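House rules for the two arms

I keep getting asked what rules we work by on the bread task at Veltthorpe, so I finally typed them up. None of it is official. The formal risk assessment lives in a binder and you should read that first if you're new.

Speed comes before anything else. The limit is 250-something on our sheet (252 mm per second, because of how the controller rounds) and it stays there whenever a person is within reach of the table. Raising it means two people sign the sheet.

One arm moves at a time unless the program has been run through the Strobel checker. The other one gets parked folded at the back. I used to skip this for short tests and I don't anymore, after a November afternoon when I bent a finger mount.

Grip force is set per item and written down. Rolls and loaves don't share a setting. If you swap the bread, start from the lowest value and work up. Gripper pads get wiped every 12 cycles and replaced at 500, even if they look fine.

Cables go off to the side, never across the work area. Check the short one at the wrist by turning the last joint both ways by hand before you power up.

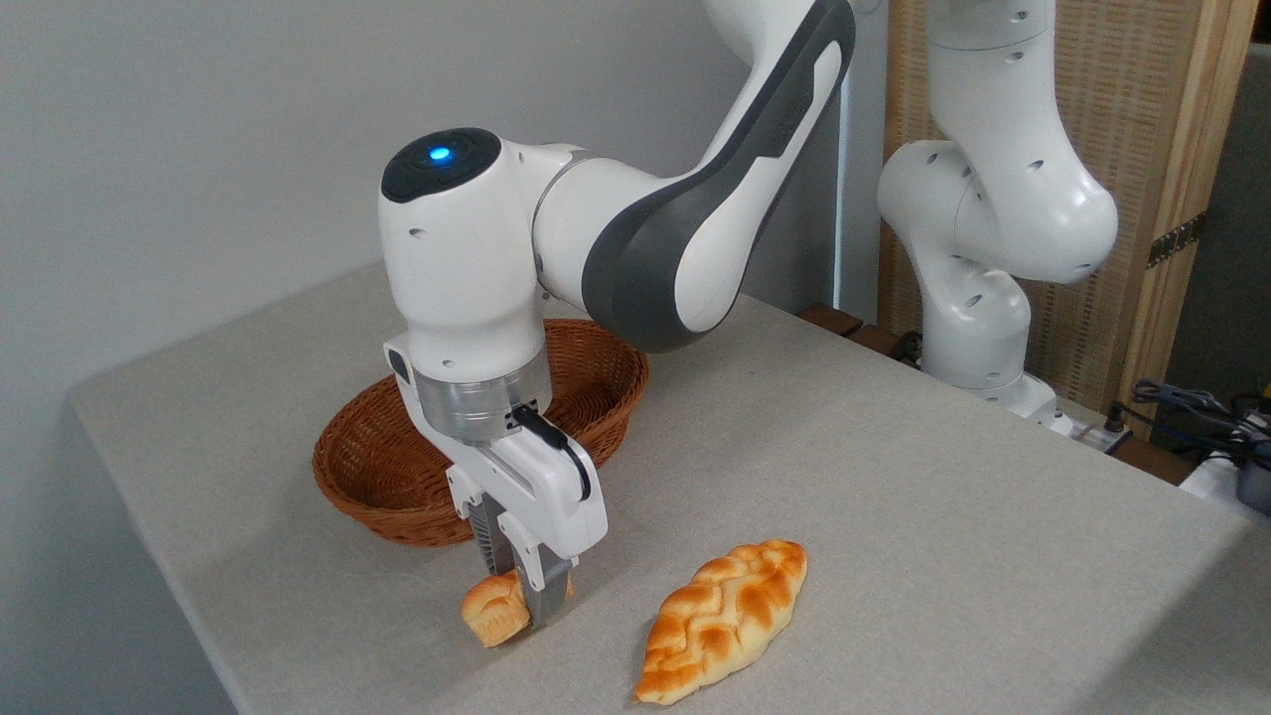
Veltthorpe, April 2026

Small roll in the gripper, basket still to be filled, braided loaf waiting its turn. Lifts start low like this one. If the roll slips it only has a short way to fall, and you can stop and fix the grip value before trying the full move over to the basket.

Still to write: what to do after an emergency stop. The Ladetti manual says one thing and our sheet says another.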